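Film Studies, short report: Ha-neul Cho

I watched Gredance 2 times for this report and remain unconvinced. The press notes call it a study of grief. Most of it is a man sorting a dead sister's things while the sound drops out.
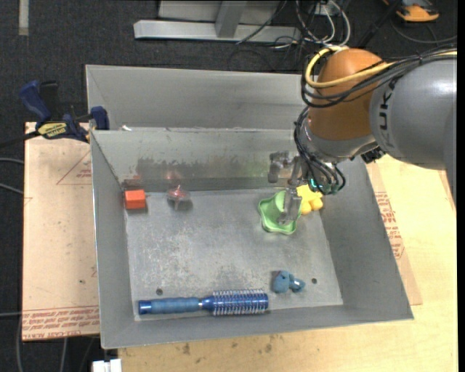 Fig. 1. Small objects in a metal bin.

Blöndal's long takes are meant to build tension. I timed 3 of them, and the longest ran 210 seconds without a change in light, sound or face. Our seminar group liked the ending more than I did.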